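Ticket 629 — Demo jornada de puertas abiertas, célula de fruta
Cliente: Cosness
Equipo: brazo Flultard, software Pavliuk
Abierto por: Tamara Zinchenko
Fecha: 20/09/2023
Prioridad: alta (la visita entra por la tarde)
Estado: resuelto con apaño, pendiente de revisar

Descripción
Arranco la secuencia de demo y el brazo se para antes del primer agarre. Mensaje en pantalla: "objetivo no alcanzable". Reinicio del controlador, igual. En el taller de Prullolen la misma secuencia iba bien, así que descarto el programa, al menos de momento. El expositor es el que han montado aquí, bandejas negras en dos alturas, y no coincide del todo con el plano que nos pasaron.

Entrada 1
Comprobado cableado y parada de emergencia, todo ok. Pinza abre y cierra en manual. Velocidad bajada al 30 por ciento por si acaso. Sigue fallando, pero ahora llega a moverse un poco y se queda pensando.

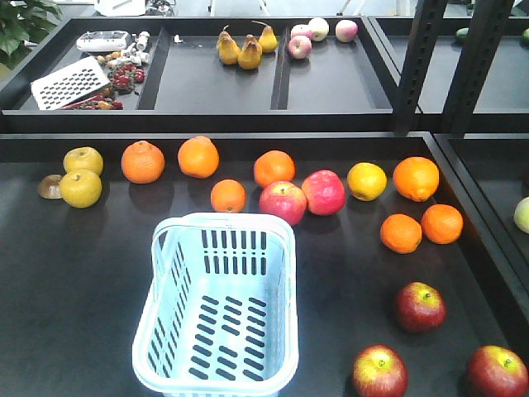
Entrada 2
Mirando el log de Pavliuk: el punto de aproximación sale unos 200 mm por encima de lo que toca. Alguien cargó la calibración del taller y no la de aquí. Vuelvo a calibrar con la placa, dos intentos, el primero no lo guardó (el botón de guardar está gris hasta que cierras la otra ventana, esto ya lo reporté en diciembre y sigue igual).

Entrada 3
Con la calibración nueva ya coge. Una manzana se le escurrió al segundo intento, bajé la aceleración y mejor. Falta decidir qué enseñamos. El cliente quiere que la gente pida una fruta y el brazo la ponga en la cesta. Les he dicho que de acuerdo pero con lista cerrada, nada de pedir lo que sea.

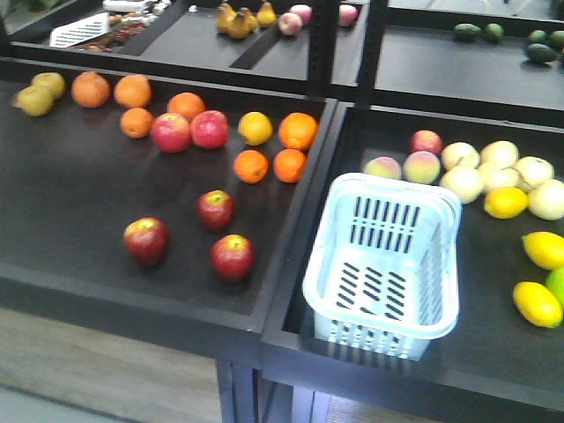
Entrada 4
Lista cerrada para el público: 6 peticiones como máximo por grupo, luego pausa y se recoloca. El orden lo lleva quien esté en la consola, no el visitante. Con la cesta azul en la bandeja delantera derecha me quedo tranquila en cuanto a recorrido, los melocotones están justo detrás y los limones al otro lado, hacia el borde. Los aguacates de la balda de arriba los quito de la lista — son verde oscuro sobre fondo negro y no me fío de la detección con esta luz. Si alguien los pide, se le dice que luego.

Entrada 5
Ensayo completo con dos personas de Cosness haciendo de público. Una parada, por meter la mano antes de tiempo, el escáner saltó como debe. Rearme desde consola y seguimos. Recordar al que presente que avise ANTES de arrancar y no miestras se mueve.

Pendiente
- Guardar copia de la calibración con nombre claro, no "final2".
- Pedir a Prullolen el plano actualizado del expositor.
- Que Flultard confirme si el límite de aceleración se puede fijar por producto.
- Cinta en el suelo para la fila del publico.

No cerrar el ticket hasta después de la visita. Si vuelve a salir "objetivo no alcanzable", mirar primero qué fichero de calibración está cargado y me llamáis, estoy en la sala de al lado.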